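Returns Room Diaries
@returnsroomdiaries
06/11/2019

OK, a few of you asked what the robot news was, so I'm making a thread. I work returns at Elness, in the Warham building. I've done it for 19 years and I have not been this excited about a piece of equipment since they gave us chairs that go up and down.

For anyone new: returns is where everything people send back ends up. We open it, look at it, decide if it can go back on a shelf, bag it again, and put it where it needs to go. On a normal day that's 670 parcels through our room. After the holidays, don't ask.

What comes out of those parcels has no pattern at all. Kitchen stuff, cables, pencils, shoes, things the customer dropped in by accident. We get a LOT of house keys. (If you have ever lost your keys and you also mailed something back that week, call the company.)

So that's why the automation people always skipped us. The shipping side got conveyors years ago. Same boxes, same sizes, easy. Every couple of years somebody would tour our room, watch us for ten minutes and leave looking tired.

Then in August we got Vidal. Two arms, two grippers, works at a table about the way you or I would. Vidal is the name of the whole project, but we use it for the robot too, and by the second week people were saying good morning to it.

The thing I want to talk about is bags. Clear plastic bags! I never thought about them before. My hands know how to pick one up and I couldn't tell you how they do it. You pinch, you feel if you've got film or film plus the thing inside, you shift, you lift.

A gripper has two fingers and the bag is different every time you touch it. It folds, it shines, the stuff inside slides to the bottom. A cable in a bag is my favorite one to watch, with the plastic bunching up between the fingertips and that bit of blue going down in between.

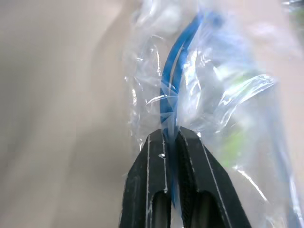

We re-bag nearly everything, so if it couldn't do bags there was no point in any of it. The first couple of weeks were rough. It would close on air, or get a bag and let go halfway across. I started cheering when it held on, and then the whole room started cheering, and the engineer had to ask us to keep it down during calls.

Now the part I care about most, and the part people message me about: what does it change for us?

First, nobody on my team lost their job. I asked that question out loud at the first meeting, before they'd finished the slides, and I asked for it in writing. We got it in writing. It covers two years. I would have liked longer and I said so.

Second, the teaching is done by US. There's an engineer here, but the people deciding what a good pickup looks like are the people who've been doing it. You set out a table of stuff, you run it, you mark what went well and what didn't. It's a paid role, it pays more than the bench, and three of us from the room have it.

I'm one of the three!! I should have said that at the top. I left school at seventeen and I now spend half my week teaching a robot. My mother has told her entire street.

Third - wrists. If you've done bench work you know. Pinch, lift, turn, all day long. I've worn a brace on and off for years. Since I went half time on the bench I haven't put it on once. That's just me and I'm not a doctor, but I'll take it.

What I didn't see coming is how much setting up the table would feel like a craft. If you lay things out too neatly, it only learns neat. So we mix it up: a mug close to a bag so one gets in the way of the other, something flat in its wrapping, a bunch of keys off to the side. The mug tree was my idea and I'm very proud of it. All those pegs sticking out in different directions!
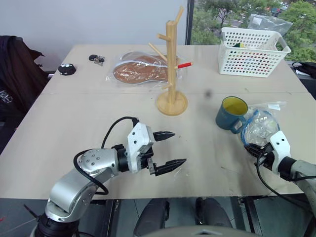 We keep a paper list of layouts that gave it trouble and we're up to 109 of them. Some get crossed off, then we find a new way to be annoying. One of the night crew has a real gift for it. She'll turn a mug handle a tiny bit and suddenly the arm has to think about its life choices.

Speed, because I know that's the next question. On plain items it does 40 an hour. I do a lot more than that, and so does anyone past their first month. It isn't here to outrun us yet. It takes the slow boring stream, the same kind of thing in the same kind of bag, and leaves us the ones where you need to look and make a call.

And there are so many of those. Was this worn? Is that a scratch or dust? Is the customer telling the truth about the zipper? Those were always the interesting parcels, and we used to rush them to get back to the pile.

Not all good, and I want to be fair about it. The grippers need wiping down more than I expected. When it stops in the middle of something you can't just reach in, you have to go through the steps, and at the end of a shift that drives people up the wall.

It's also a quieter job than it was. When four of us were on the bench side by side we talked all day. With one of us at the robot table that's one less in the conversation. We moved the table closer to the bench last month and that helped a bit. If your place is getting one of these, think about where it goes BEFORE they run the power.

A couple of people in the room still don't like it, and they have reasons. Two years is not forever. I don't argue with them. I bring it up at every meeting so it stays on the agenda, and I think that's part of my job now too.

The Andham site is next. Some of their returns team came over to watch and they had better questions than anyone in a suit ever had. One of them wanted to know what happens with glass. (Slowly, is what happens. Very slowly, and with me holding my breath.)

If you work at Andham and you're reading this, ask to be in on the teaching from day one. Ask before it arrives. And bring your own weird objects from home, the stranger the better.

Replies are open if you have questions. I'm on the bench until lunch so I'll be slow getting back to you, then I've got the table all afternoon and a sack of sandals to get through.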